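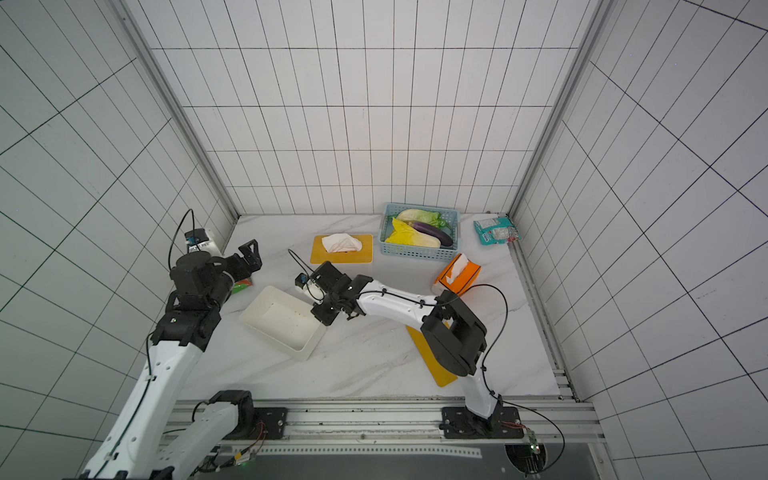
Zutport is testing two grippers side by side at its workshop in Paewai, and says it will pick one of them for its small-parcel sorting stations before the end of March.

The company has put a pair of robot arms on one aluminum rail facing a tiled work area the size of a kitchen counter. It is using the setup to compare its own parallel gripper, which has been in use for two years, with a newer set of fingers bought from Pleletti. Both run on the same controller, made by Triler.

The test list has 20 household items, including tissue boxes, snack bags, trays and artificial vegetables. Each item has to be picked up, moved and set down inside a marked area. A drop counts as a miss, and so does a crushed package.

Zutport plans 240 runs for each set of fingers, split between the left and right arm. With practice runs and repeats added in, the company expects to log over 1,000 picks before the work is done.

Tissue boxes have been the hardest item so far, according to a progress note the company sent to customers. The box has to be held steady by one arm while the other takes a tissue by its edge, and thin paper gives the fingers very little to close on. Baskets and cutting boards have caused fewer problems. 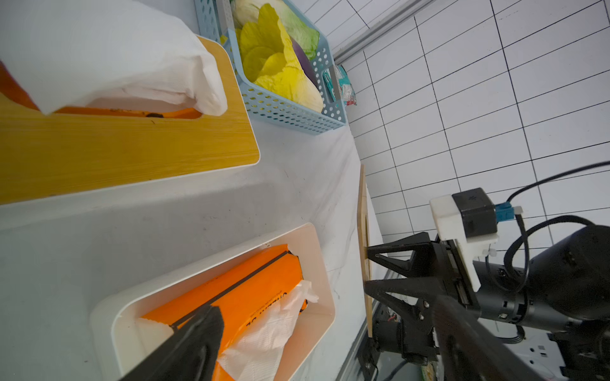 A gripper finger over a white tissue box during testing at Zutport's workshop in Paewai.

We use cookies to improve your visit. By continuing to browse this site you accept our cookie policy. Accept Manage settings

The trial also covers cameras. Zutport had relied on a single overhead camera, and its engineers found that the arms often blocked the view just before a pick. Small cameras are now mounted near the grippers, and the Triler controller reads them along with the fixed view. The note says cable routing is still being worked on. A loop that is too short pulls on the connector when the wrist turns, and one that is too long can catch on items on the table.

Pleletti's fingers cost more than the ones Zutport makes itself, but they can be changed without removing the camera bracket. The company said it would weigh that against the results and the price of spare parts.

The work is due to take 6 weeks in all. Results will go to customers first, with a shorter version to be posted on Zutport's website. Stations already in the field will keep their current grippers until their next scheduled service.

Search this site Enter keyword Go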